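Chapter 14
Drying, Sorting, and Putting Away

Welcome to my favorite part of kitchen work! Washing gets all the attention, but a good rack does half the job while you do something else. Plates stand upright in the slots, with air on both sides.
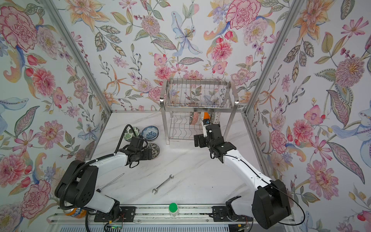 Bowls are trickier (and more fun), as they come in so many shapes. Tilt each one so water can run off the rim.

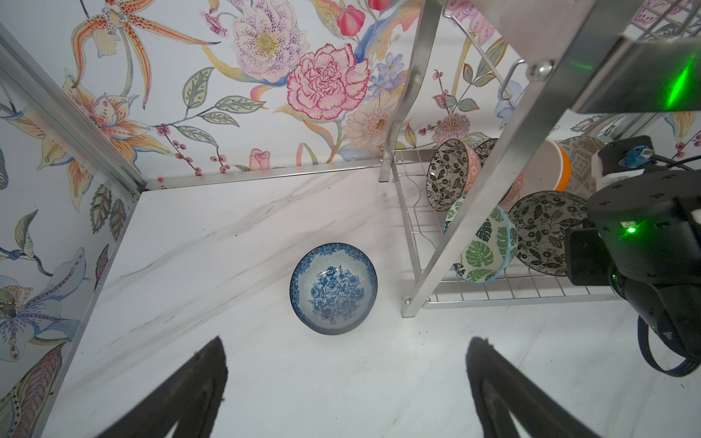 In this chapter you will load a two-tier rack, plan a shelf, and try the Pelance sorting exercise on page 40. Key words: tier, slot, rim, drain.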